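About Skelard Rowing and Paddling Club

Skelard is a small club on the river at Cetetach. We began with two borrowed doubles and a shed, and now have 55 members, most of whom live close enough to cycle to the landing stage. Juniors can join from the age they can swim two lengths in clothes.

We run four sessions a week from April until the clocks change, and fewer over winter when the stream is up. Beginners start in the wide training boats and stay in them until a coach is happy with their capsize drill. Racing is optional - plenty of members never enter anything.
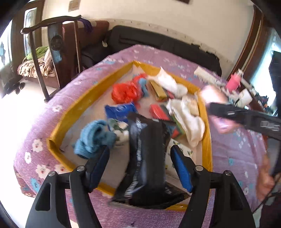
A black packet and a blue knitted cloth in the cardboard tray.

Our boats are kept in racks behind the Rätsep yard, which also does our hull repairs. The changing rooms are basic, with 2 showers and no lockers, so leave valuables at home.

Each November we hold the Florar Head, a time trial for fours and crew boats over 4 miles, finishing below the weir. Nearly all the marshals are parents and past members. Entries open in September and visiting clubs can leave trailers overnight. 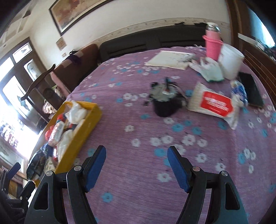

Membership runs from April and can be paid monthly. The fee covers insurance and use of club boats, but not race entries. If you would like to try a session first, come down at 9.30 am with a change of clothes and ask for the duty coach.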